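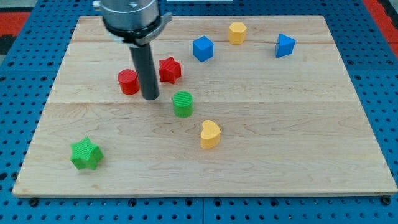 Bunte Formklötze auf dem Holzbrett

4. Die Nahrungskette im Klassenraum aufbauen

Schön, dass Sie bis hierher gekommen sind! Jetzt wird es lebendig, denn die Wasserflöhe ziehen ein.

1. Füllen Sie das Becken Risolus mit 400 ml Algenansatz und lassen Sie es in aller Ruhe sechs Stunden stehen.
2. Setzen Sie nun die Wasserflöhe ein, fast 105 Tiere dürfen es ruhig sein.
3. Tragen Sie den Anfangsbestand in das Beiblatt ein (und bitte auch die Uhrzeit, man vergisst sie so leicht).

Hinweis: Im Dezember wachsen die Algen am Fenster recht gemächlich.

Vorsicht: Kein frisches Leitungswasser nachfüllen!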